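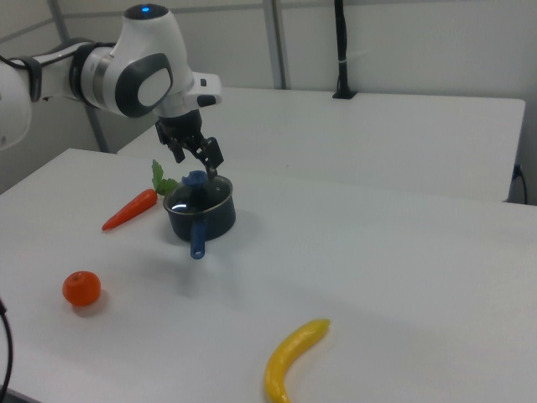
Research > Food Studies > Working Papers

3.2 Storage and staling

Loaves from the Wustavham bakery were kept in paper or cloth for 2 days. Crumb firmness was measured at the center of each slice.

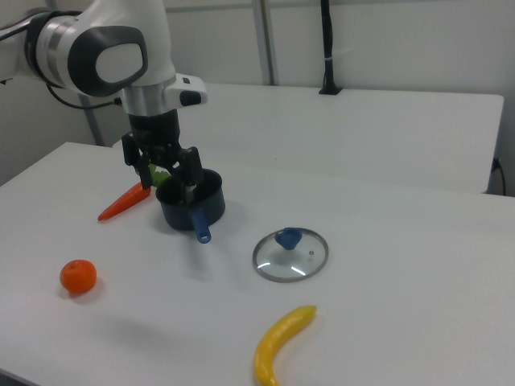
Department of Food and Household Science

Cloth-wrapped loaves stayed softer, but their crusts lost crispness by the first evening. The Bonanex flour gave a firmer crumb in both wrappings. Firmness was tracked against storage time for the 50 loaves. 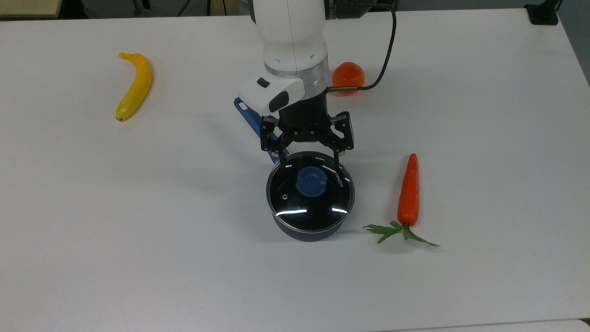
By T. Havlíček

Slices were rested for 15 minutes before each test. End pieces were left out.

Filed under: Bread, Shelf Life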